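Modul 3841 – Flechtwerk und Behälterbau
Skript, Abschnitt 4: Randabschluss und Wandung

Der Rand nimmt die Zugkräfte der Staken auf und bestimmt die Formstabilität des Korbes. Man unterscheidet Zuschlag, Kimme und Zopfrand. Der Zopfrand benötigt mehr Material – Stakenüberstand in der Übung Midham: 26 cm.

Durchbrochene Wandungen sparen Gewicht, geben aber punktuell nach. Übungskörbe werden mit höchstens 800 g belastet.
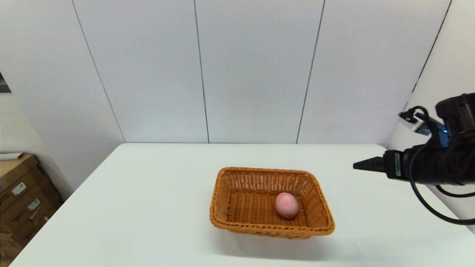

Bei rechteckigen Körben wird die Wandung meist nach außen geneigt angelegt. Die Ecken sind zu runden, damit die Staken nicht knicken. Ein dichter Boden hält auch kleines Füllgut, etwa das rosa eiförmige Objekt an der rechten Innenwand; zwischen den Rippen der hinteren Wand bleiben dagegen schmale Lücken.

Aufgabe: Randquerschnitt im Maßstab 1:1 zeichnen, Bearbeitungszeit 40 Minuten.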